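Sesard Build FAQ
Last updated May 12, 2024

I get the same handful of questions about Sesard, my two-arm PC building setup at the Birkeck shared workshop, so I finally wrote the answers down. I started it in February and it has eaten most of my evenings ever since (no regrets!).
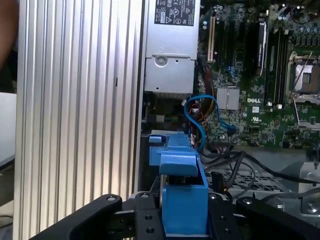
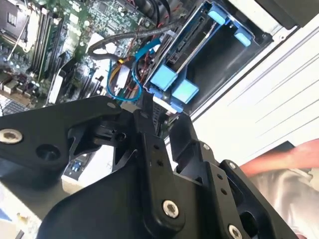
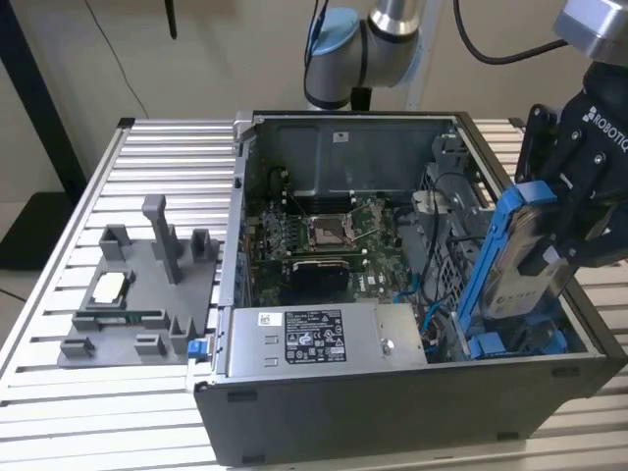
Sesard at the Dell tower. Last picture: the hard drive in its blue caddy, over the drive cage.

Why an old Dell?
Because the drive goes into a plastic caddy and the caddy clips into the cage, so there are no tiny screws to chase. Great first job for a robot. The side panel comes off and the tower lies flat, and then everything is reachable from the top.

What's the gripper?
It's a Robotiq. I was going to make my own and spent a whole month drawing fingers, then gave up and bought one used.

What's the gray tray next to the tower?
3D printed, my own design, version I-lost-count. The CPU sits in a recess at the front with clips at its corners, so the chip is always in the same spot when I start a run. The files are on the Dirnano page if you want to print one.

Don't the cables get in the way?
Oh boy, yes. SATA cables are the worst, they spring back wherever they like. I tuck what I can before a run and keep the moves slow near the board, 30 mm a second at most. Out in the open I let it go up to 200.

What software do you run?
Nyanda, which is my own pile of Python scripts. It plays back saved positions and checks the gripper force between steps. Not pretty, but I can fix it at midnight.

Can I come see it?
Sure, on any Birkeck open night. Please stay behind the tape while the arms are powered, and ask me before you touch the bench (I spent ages lining up that tray).

Will it do the CPU too?
That's the plan! The socket lever is giving me trouble, so I'm still working on that part.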